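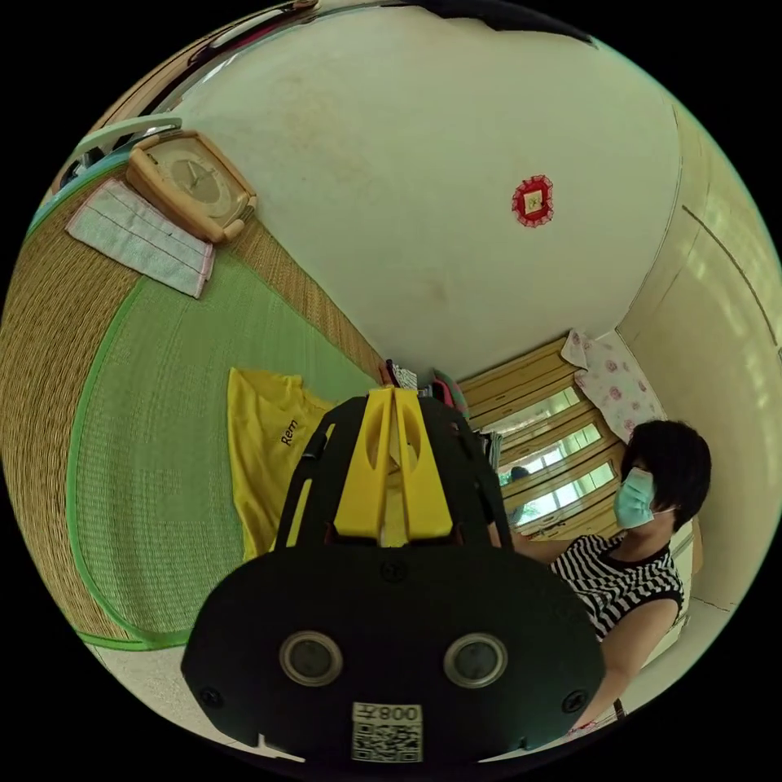
View from the wrist cam, unit 008, floor-level household set

Wrist camera only vs wrist + head camera, early numbers
Forum > Manipulation > Data and Training

tessellate_k
Posted January 5, 2019

OK so quick writeup before I lose my notes. We've been collecting with the hand-held grippers since November, all in real homes, no lab tables. Question was simple. If you train a policy on nothing but what the gripper sees, how much do you lose compared to giving it a second view from the person's head?

Setup:
Two-finger gripper, same finger shape as on the arm
2,201 demos after cleanup
Tasks are pick up cloth thing, move small object, put small object on cloth thing
Half the homes held out completely for testing

Result: wrist only got 52 out of 100 on held-out homes. Wrist + head got 39. Yes, LOWER with the extra camera. On the homes it trained on, the two-camera one wins easily, which made me think I had a bug for three days. No bug that I can find.

My guess is the head view soaks up the room. Wallpaper, cabinet, where the window is. Policy learns the room and then falls apart in a new one. Wrist view has room in it too (see pic, plenty of background behind the fingers) but it moves so much the net can't lean on it.

Pic is from the floor mat homes, which are the hardest. Low angle, green mat, yellow fabric, yellow fingers. More on that below if anyone cares.

Will post curves when the machine is free.

brusetti_fan
Have you tried just dropping the head view at random in training? Standard trick. I'd want to see that before believing wrist alone is better. Right now you've shown that a big net with more inputs overfits on a smallish set. Not news.

tessellate_k
Fair. Ran dropout on the head view at 0.3, one seed. Got 47. So closer but still under. Only one seed so don't hang anything on it.

otto_w
How many homes though? 2,201 demos from four homes is a very different claim than 2,201 from forty.

tessellate_k
13 homes total. Seven train, six test. Sorry, "half" was sloppy.

otto_w
OK so that's tiny. Your error bars have to be over homes, not over trials. With six test homes, 52 vs 39 could be one kitchen.

tessellate_k
It's not one kitchen, wrist wins in five of the six. But yes, point taken, I'll do it per home in the real writeup.

Hala Moussa
Wanted to add something from the Trumiston side, we did a version of this last year. We saw the same direction, smaller gap. What fixed most of it for us was cropping the head view down to a box near the hands. Then two cameras beat one by a little. So I don't think the lesson is "head cameras bad." I think the lesson is that wide views need more homes than people budget for.

Also, is the person always in view on yours? In the pic she's right there on the right side, mask, striped top, arm and all. At test time there's no person. Did you mask her out?

tessellate_k
No masking. Thought about it. In the wrist view people come and go, some clips have a whole arm, some have nothing. I figured the variety would take care of it. Probably should test that instead of figuring.

Hala Moussa
Please do. It bit us. Our policy would sit and wait until something skin colored showed up near the edge. Took weeks to find.

grindle
lol the waiting thing. we had one that wouldn't close on a cup unless a sleeve was visible

brusetti_fan
This is my problem with hand-held collection in general. You pay for it later. Teleop on the actual arm gives you clean data with the actual background and no human in it. 900 good teleop demos beats 2,201 of these, I'd bet money.

tessellate_k
You'd bet money but you'd also need to carry the arm up the stairs in 13 homes. I did the collecting. It's a gripper in a tote bag.

brusetti_fan
Cost is a different argument from quality. You're mixing them.

otto_w
They aren't that different if the thing you're short on is homes. You just agreed he's short on homes.

brusetti_fan
I agreed his test set is small. Anyway. Would like to see equal hours, teleop vs hand-held, same tasks. Does anyone have that? Pritchard's group said they would release one and then nothing.

Hala Moussa
We have part of one. Equal hours, two homes only, so otto will hate it. Teleop ahead in the same home, hand-held ahead in the other home. I can ask if I'm allowed to post.

otto_w
I will hate it but post it

mkl_9
New here, dumb question. Why is there a white label with a QR code on the gripper? Is the policy reading those?

tessellate_k
Not dumb. The label with 008 on it is how we keep the units apart, each has its own calibration file. We black that part of the picture out before training because yes, the net WILL read it. Early on it figured out which unit went to which home and used that. The text is backwards in the raw clip by the way, we flip at load time. If you skip the flip you get a policy that goes left when it should go right. Ask me how long that one took.

mkl_9
And the two round lens things?

tessellate_k
Leaving hardware for another thread or this one will go ten pages. There's a Dukimdale build log, search for that.

grindle
back to the yellow thing. you've got yellow fingers and yellow cloth on a green mat. does it not just lose track of the fingertips??

tessellate_k
Kind of, yes. I split the floor mat clips by cloth color. Yellow cloth was worst, and the failures are mostly closing early, above the cloth. White cloth (folded ones like the one by the clock) was fine. I want to reprint the fingers in another color and redo only that part. Problem is old data has yellow fingers, so then I've got two sets that don't match.

grindle
recolor in software? mask is easy, fingers are basically always in the same spot

tessellate_k
Might work. Edges would be ugly where there's the cutout, you can see background thru it. But random finger color as an augmentation is not a bad idea at all. Adding to the list.

brusetti_fan
If you do random finger color do it for both the one- and two-camera runs, otherwise you're giving wrist another edge and the comparison is junk.

tessellate_k
Yes. Both.

Hala Moussa
One more. How do you score "put small object on cloth"? If it lands half on, is that a pass?

tessellate_k
Pass if it's still on the cloth when the gripper is clear. Half on counts. Scored by me and one other person from video, and we didn't know which policy was running. We disagreed on a few, those went down as fails.

otto_w
Blind scoring, nice, put that in the first post. People skip it constantly.

tessellate_k
Can't edit anymore, too old apparently. OK list so far:
per-home error bars
head view crop near hands (Hala)
mask the person, test with and without
random finger color, both setups
three seeds on everything incl. the dropout run

Order is going to be crop first — it's one line in the loader. The masking will take a while, I have to label some frames for it.

brusetti_fan
Do seeds first. If 52 turns into 45 on seed two the rest of the list is moot.

tessellate_k
ugh. ok. Seeds first. Started two of them just now, the crop goes in the queue behind.

grindle
following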